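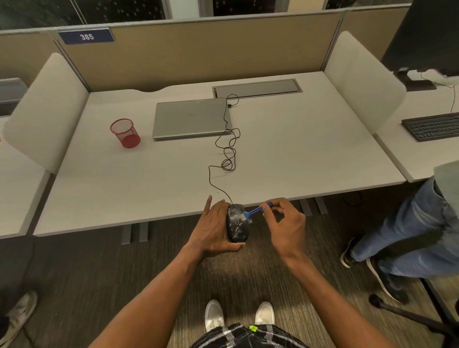
Progress report to the Ghorbani fund
Small office chores strand, second reporting period, to the end of April
Prepared by Dayana Figueroa, with figures from Nima Karimi

Where we are

When you agreed to fund this work we promised you a plain answer to a plain question: can a machine yet do the small cleaning and tidying jobs that people do at a desk without thinking? The answer after two periods is "a few of them, slowly", and I am much more cheerful about that than it may sound. At the last report the arm could wipe a clear desk and put a pen in a pot. It can now brush down a computer mouse and put it back, on a good run, with no help from any of us.

The mouse has become our favourite job. It looks like nothing. One hand holds, the other brushes, and most people are done before the kettle boils. But look at what the holding hand does. It turns the mouse a little every few strokes, it gives way slightly when the brush presses, and it keeps fingers off whatever is being cleaned. The brushing hand changes angle all the time, flatter on the shell and steeper by the wheel where the dust packs in. Then there is the cable, which tugs back whenever the mouse is lifted. We spent most of this period on those things and I could happily have spent twice as long.

What we did

We collected 200 runs of people doing desk jobs by hand, and 100 of those were the mouse and brush. Nima went through every one and marked where the grip changed. That was slow work, and it paid off more than anything else we did. From his notes we rewrote the way the Guler arm's left gripper holds a rounded object, so that it now cradles from underneath instead of pinching at the sides. Dropped mice went from a daily nuisance to something we remark on.

The evening sessions were a good decision. The cleaners are out of the way, the lifts are quiet and people are happier to have their desks borrowed. We would like to keep them going.

Results on the mouse

Nima ran 47 full attempts with the arm at the end of the period, using the same settings throughout. A full attempt means pick up the mouse, pick up the brush, clean the top and both buttons, put both down. The arm finished 17 of them to the standard we agreed with you, which is that a person looking at the mouse afterwards would not want to go over it again.

I know that is well under half. At the last report the figure was nil, so you will forgive me for being pleased!

The failures fall into a few groups. Most often the brush skated over the gap beside the scroll wheel and left dust in it. Next came the cable: a loop would catch on the edge of something and pull the mouse round in the gripper, and the arm would carry on brushing the wrong bit of it quite happily. A few attempts stopped because the gripper could not get hold of the brush at all. A small handle lying flat on a desk is still a hard thing to pick up, and we have tried a thicker sleeve on it, which helps but feels like cheating. We have left the sleeve out of the figures above.

Speed is poor. The arm takes several minutes over what Dayana's nephew would do in one, and I say that as his aunt. We have not tried to make it faster yet and I would rather not until the wheel gap is sorted.

Other chores

Coiling a loose cable: started, no figures yet. It goes well with stiff cable and badly with thin, floppy cable.

Emptying a small desk bin: works if the bin has no liner. With a liner the bag comes out too, or half out, every time.

Wiping a keyboard: put off to next period. Nima thinks the mouse work will carry across to it and I think he is right, though the gaps between keys worry me.

The Prirnden site

We had hoped to repeat everything at Prirnden by now. The room was not ready and the desks there have a raised lip at the front, which the arm's wrist bumps into. Pornska have lent us a shorter wrist part and it fits. First runs there should be early next period.

Money

Spending is in line with the plan except for grippers, where we are over. The soft pads wear out faster with the brush than they did with cloths. The underspend on travel to Prirnden covers it, and the table sent separately shows both lines.

Next period

Nima will work on the wheel gap, starting with a steeper brush angle and a lighter touch. I will take on the cable. We also want to try mice of other shapes, including one with no cable, partly to find out how much of our trouble the cable is causing.

One request: could we move the site visit to an evening? You would see the sessions as they really run, and Nima would like you to bring your dirtiest mouse.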